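Writers' room notebook, Tritik, pilot rewrite

Piret's new logline is so good! A night bus driver learns her last passenger has been dead for 30 years. I want to write it today.

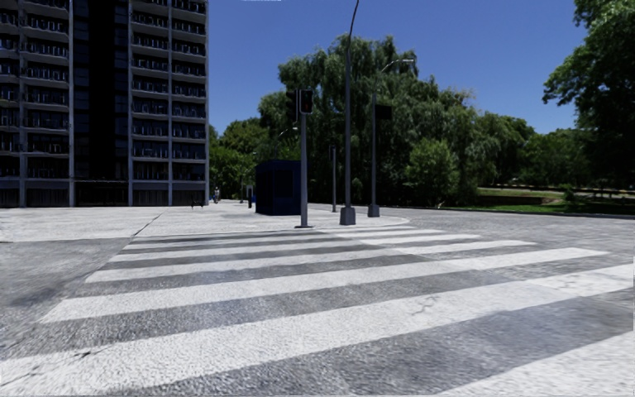
Prosville, June

Read the cold open aloud with Birutė Kütt. It ran 9 pages and we laughed twice, which is new for a ghost show. The depot argument still drags - trim it to 3 and let Kiani walk out early.
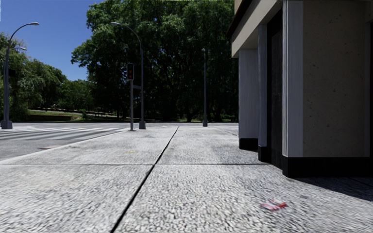 Then the Dradville reveal can land before the first break, and Piret Šimkus gets her long silence on the bus. Act two still needs a proper villain. Trying the dispatcher tomorrow.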